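Treltdale water notice lifted, mostly

The boil-water notice covering the north side of Treltdale came off at 5 this morning, the town says, after two rounds of clean samples from the Arai pumping station. Taps are OK to drink from again in most of the 3,000 homes on the list.

Not all of them. The 105 addresses up on Dradetum Hill stay on the notice for now. More on that below.

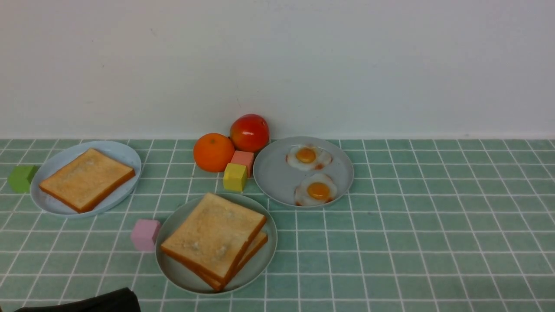
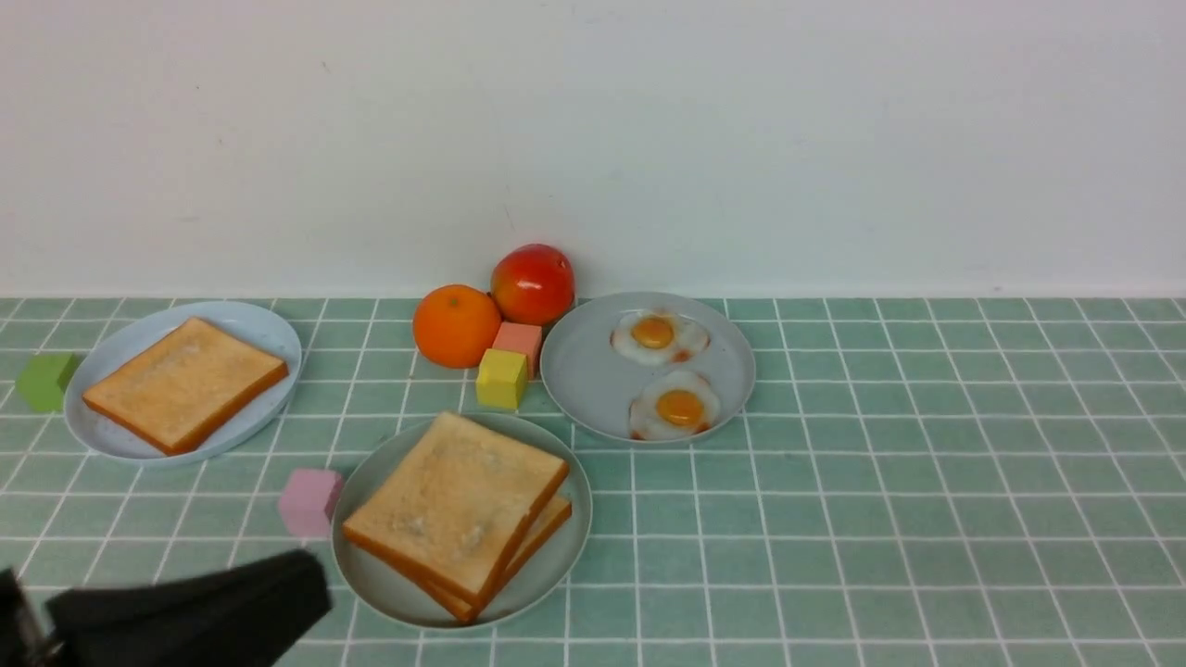
Toast on a light-blue plate, on a green tiled counter.

The trouble started with a split main under Enier Road. Pressure dropped across the north side overnight and the town put the notice out as a precaution, which is the usual rule when pressure goes that low. No samples have come back bad so far. Crews had the pipe clamped by lunchtime but the samples take a day each and there have to be two clean sets in a row. So, a wait.

Before you drink the water, the town wants people to do the following. Run every cold tap for 5 minutes. Dump the ice from your ice maker and throw out the next batch too. Change the fridge filter if you have one. Run hot taps until the tank has turned over. Cloudy water is just air and should clear in the glass, but brown water is not, call it in.

Dradetum Hill is fed by its own small tank, and the tank got drawn down further than the rest of the system. It is being flushed today. First samples go in this afternon, so the earliest anybody up there gets the all clear is the day after tomorrow. Keep boiling, one full minute at a rolling boil.

Free bottled water is still at the Enier Road fire station until 8 tonight. The limit is two cases a household. There were 900 cases left on the pallets when the doors opened this morning. Hill residents get there own line, bring something with your address on it.

Enier Road itself is closed between the bridge and the feed store while the hole gets filled in and paved. Buses are going round by the Arai turnoff. Add ten minutes.

Bills: no decision yet on a credit for the flushing water. It is on the agenda for the March meeting.

Will update when the hill samples are back.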